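A Weekend in Arngate, With the Good Glasses

I had been promising my friend Chiharu Kaneko a cider trip for years, and by the time we finally drove up to Arngate she had stopped believing me. She'd packed like someone who expected to be turned around at the county line. One sweater, no umbrella, a bag of pretzels the size of a pillow.

If you haven't been, Arngate sits at the top of a long valley where every second driveway seems to end in apple trees. The wine people have been further south forever, and they get the tour buses. Up here it's cider, mostly dry, mostly made by families who sell it out of the same barn they press it in. You can get from one cellar door to the next in the time it takes to eat a handful of pretzels (ask me how I know).

Our first stop was Drundimer, at the bottom of the hill road. Go early! They open the tasting bar at ten and by lunchtime there's a line out to the parking lot. The flight is five small pours, and the one you want is the third, a bone-dry thing made from apples so sour that Chiharu bit into one off the display and had to go stand outside. I bought two bottles and then went back in for two more.

Surnier is another story. You have to book, there's a gravel track that my car did not enjoy, and the tasting is done sitting down at a long table with strangers. I was ready to find it fussy and I loved it. The couple next to us had driven in from the coast with their own cheese, and they shared it, and then we shared the pretzels, and by the second perry we were all making plans for November that I don't think any of us will keep. They only make 3,944 bottles of that perry in a good year, and the label has the number written on by hand. Mine is 923. I have no idea why that pleases me so much but I've told everybody.

We stayed at a rental on the ridge, which I picked for the kitchen. Whenever I go somewhere with good farm stands I end up wanting to cook, and I've been burned before by places with one pan and a corkscrew that doesn't. Saturday night was leeks, sausages and most of an apple cake from the stand by the church, and we drank Drundimer's number three with all of it.

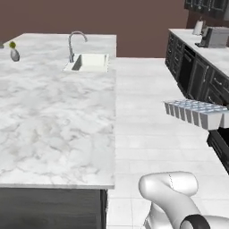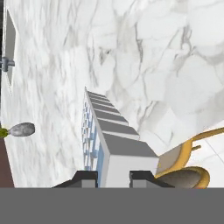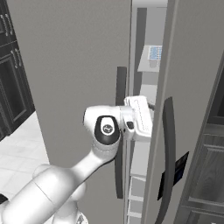 Kitchen views, from the marble countertop and sink to the refrigerator doors.

Sunday was for Sivakumar, the orchard I'd been most curious about. It's the smallest of the bunch, 110 trees when it started and not a whole lot bigger now, and it's run by Shanthi Barua, who came to cider from teaching high school chemistry and still talks with her hands like there's a blackboard behind her. She walked us down the rows before she let us taste anything.

"People want me to say it's magic," she told us. "It's mostly washing buckets."

I don't believe her for a second. Her still cider tastes like the inside of an apple store, waxy and cool and a little bit like hay, and there's a sparkling one she ferments in the bottle that made Chiharu put her glass down and just look at it. Shanthi says the cold nights do the work. The orchard is at 2,000 feet, and even in a warm fall you'll want a jacket by four in the afternoon. Chiharu wore her one sweater and then also my scarf, which I haven't gotten back.

We asked her where to eat and she sent us to the bakery behind the feed store, where the lunch menu is whatever's written on the paper bag taped to the register. Ours said pork pie, pickles, soup. Get the pie. The soup was fine.

A few practical things if you're going. Most of the cellar doors take cards, but the farm stands don't, and the one cash machine in town was out of order the whole time we were there. Pick a driver, or split the days the way we did, with one of us spitting on Saturday and the other on Sunday. Drundimer and Sivakumar are both fine with dogs on a leash, and Surnier would like you to call first. And bring a cooler with some room in it. Shanthi's sparkling cider doesn't like a hot trunk, and I spent the drive home with a bottle between my feet and the air conditioning blowing on my ankles, while Chiharu drove and finished the pretzels.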